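Rustgate (clothing label)

Rustgate is a streetwear label that sells hooded sweatshirts, T-shirts and caps. It began as a screen-printing sideline of Jusport, a maker of team uniforms, and became a separate business when demand for its casual designs outgrew the uniform shop. The label is known for small runs and for its muted colours, mainly rust, grey and dark green.

History

Jusport printed jerseys for amateur hockey and soccer clubs. Leftover blank sweatshirts were printed with simple designs and sold at a counter beside the order desk. The first design to carry the Rustgate name was a grey hoody with a small gate on the chest. It was made in a run of 161 and sold out before the end of November.

The label later moved its printing to a larger workshop in Gotutden. Cutting and sewing stayed with outside contractors, while printing, labelling and packing were done in-house. A shop at the front of the workshop opened 3 afternoons a week. 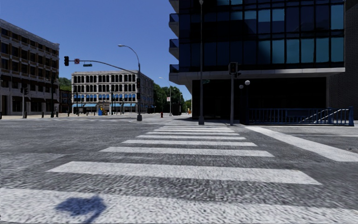
Products

The main product is a heavyweight pullover hoody in brushed cotton fleece, with ribbed side panels and a flat drawcord. A zippered version was added after customers asked for one. T-shirts are cut slightly boxy and printed with water-based ink, which leaves a softer print than the plastisol used on the team jerseys.

Each design is released once and given a number on the inside neck label. Reprints are rare. The best-known exception is number 31, a dark green hoody with the gate printed across the back. The second printing has a cream neck label in place of the original white one, and collectors use this to tell the two apart.

The Na line

Na is a range of undyed garments sold under its own label. The pieces have no outside print, and the size is stitched at the hem. The first Na release was limited to 521 garments across all sizes. Later releases added a crewneck and a canvas tote.

Sales

Most sales are made online, with new designs usually posted at 7 p.m. Shop customers can buy seconds, which are garments with minor printing faults, at a reduced price. Seconds are marked with a small cut through the neck label and cannot be exchanged.

See also

Jusport
Screen printing
Streetwear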